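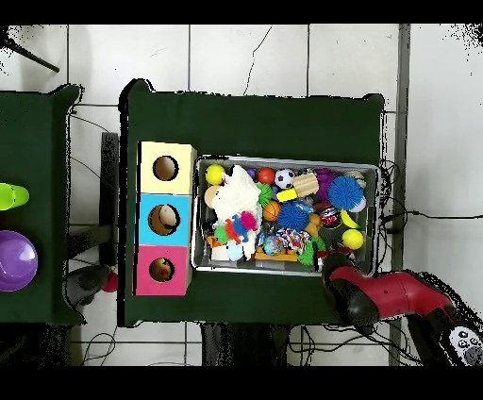
Ticket: Plutico sorting boxes, hole too small?
Status: open

Hi Vistaner folks! I've got the three boxes (yellow, blue, pink) going on the green table with our toy tray, and small balls drop in fine. The fluffy white plush is another story! I pushed for a good 15 minutes and it jams every time.

Tried so far:
- squashing it flat first, no luck
- feeding the legs in one at a time, got 2 in and then stuck

Do you sell a lid with a wider hole? I'd pay for three.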